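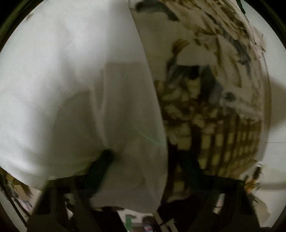

I'd been told there were two kinds of wet at Braslow, the kind you can see and the kind on the paint at Chapel Bend, and I'd nodded at that in the briefing as if I was the sort of rider who already knew. I wasn't. I'd done one season of club racing on a Niskanen twin older than my van, and my best result was eleventh, and four of the people behind me that day had run out of fuel.

Still, I'd got the bike to start on Monday and it had started every day after that, so by the morning of the race I was feeling pretty cocky. I had a bacon roll in one hand and my number in the other (98, which I'd asked for because I already owned the stickers). The rain had stopped an hour before. There was a dry line as wide as a dinner plate and everybody in the paddock was stood about staring at the sky and then at everybody else's tyres.

I had one set of Pevov wets and one set of Pevov slicks, and the wets were nearly dead. So I said I'd go out on the slicks. I said it quite loudly. I think I wanted to hear how it sounded. 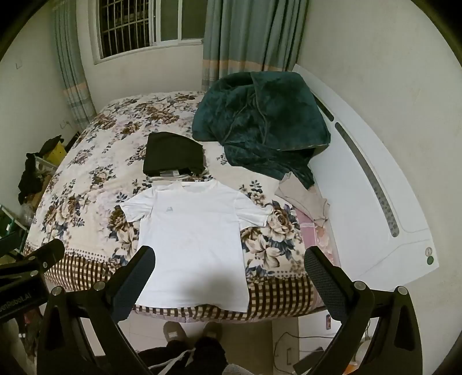 You'll be on your backside by the second lap, my sister said, and she said it without looking up from the chain, so I knew she meant it. She'd crewed for me all year for nothing but petrol and chips. She told me the sun wouldn't get to Chapel Bend until the afternoon, if it got there at all, and that if I insisted on slicks I should at least go round the outside there like I was carrying a tray of drinks.

I told her I had a feeling. She said she had one too.

Off we went, anyway. I got a terrible start, because I always get a terrible start, and I came out of the first corner dead last with a visor full of everyone else's muck. And then, oh, it was lovely! On the back straight the tarmac was the pale grey you dream about, and the old twin was pulling like it had been lied to about its age. I passed one at the hairpin. I passed another two going up the hill. At Chapel Bend I carried my tray of drinks all the way round the outside, muttering to myself, and a lad on a brand new Drerau went by on the inside as if I'd parked.

He stayed on. That was the trouble. If he'd slid off I'd have kept the tray.

Lap two I did exactly the same again, good as gold, and he was further up the road, and I could see the leaders bunched up beyond him, closer than I'd ever seen leaders in my life. I did sums. I'm no good at sums at home, let alone at 70 miles an hour with cold hands, but I worked out that if I took the inside at Chapel Bend just the once I'd be on his back wheel.
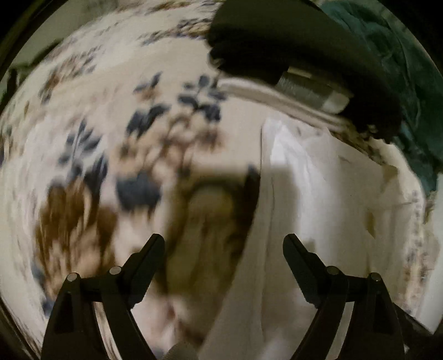

So on lap 3 I took the inside. I remember the white paint coming towards me and thinking how clean it looked. Then the front went, very softly, like somebody taking a cup out of my hand, and I was sliding along on my hip beside my own motorbike, the pair of us heading for the grass at the same speed.

It wasn't a bad one. I stood up, I counted my fingers, I bowed to a marshal who didn't want bowing to. The twin had lost a footpeg and the end of its clutch lever, and there was half a field up the exhaust.

They brought us back on the truck. My sister walked all round the bike, and then all round me, and handed me the rest of the bacon roll, which she'd kept on top of the toolbox with a clean rag over it.

"Third lap," she said. "I had you down for the second."

I asked if there was time to straighten the lever before race two. She was already looking for the hammer.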